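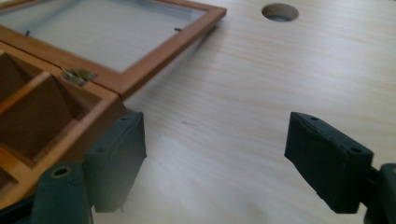 Ľudovít Charvát wrote under my August post that a box with a glass lid is only an excuse to buy more tea, and that I'd do better with a plain tin. Well, Ľudovít, I did laugh, and then I went straight back to fussing over mine!

I found it in a secondhand shop in Camthorpe, and I've been moving it from room to room ever since (my sister thinks I'm courting it). What won me over was the color, that warm orange-brown varnish, which looks so cheerful on my pale table. The lid opens all the way back and lies flat, with a pane of glass in a thin wooden frame, and the little brass hinge has gone a touch dull. I could polish it, I suppose, but I like it as it is.

The real question is what goes in which compartment. I started with tea, then tried buttons, then went back to tea – the black kinds in the larger middle part, the mint up in the corner. I had 36 bags to find a home for and plenty of opinions on where they belonged. The chamomile still hasn't got a place, so for now it lives in the cupboard next to the oatmeal, and the buttons are back in their jar until I think of something better.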